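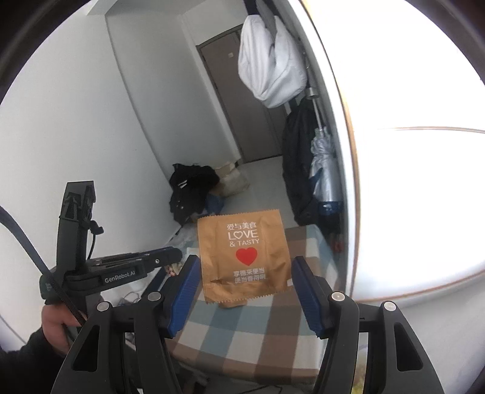

Air cylinders drifting on a carton erector, regulator or seals?
Asked July 29, 2022 in Compressed Air & Pneumatics

Hi all, I look after the machines at a small packaging shop in Sutholm and I'm a bit stuck. We have an older carton erector with two Lougher cylinders that push the side flaps in. They used to move together like a pair of dancers and now the left one lags, and by the end of a shift it's stopping short of the end of its stroke. I've swapped the hoses left to right and the problem stayed with the left cylinder. Line pressure at the machine looks fine on the gauge when it's sitting still. The Brokavon rep wants to sell me a whole new valve bank (of course he does) and before I go to my boss for that kind of money I'd like to know if I'm missing something cheap. We're on 4,000 cartons a shift, so I can't have it down for long.

3 answers

Answer 1 (accepted)
You already did the best test there is! If the fault stays put when the hoses swap, I'd leave the valves alone for now and look at the cylinder and its flow control. Take the exhaust-side flow control off and look for crud in the needle, mine was packed with what looked like gray toothpaste. If that's clean, disconnect the rod, put air on one side and listen at the open port on the other. A steady hiss there means the piston seal is leaking by. Lock out and dump the air before you undo anything, please. Seal kits for the Lougher ones are easy to get and it's an hour on the bench if the bore isn't scored.

Also, read your gauge while the machine is running – a static reading tells you very little.

Answer 2
had same thing. was the seals

Answer 3
Agree with the first answer mostly, but check the rod for side load too. We put new seals in ours last October and they were shot again after 2,000 cycles, all from a bent bracket. Ended up fitting a Sivar floating joint on the rod end and it's been fine ever since. And drain your filter bowl, I bet it's full.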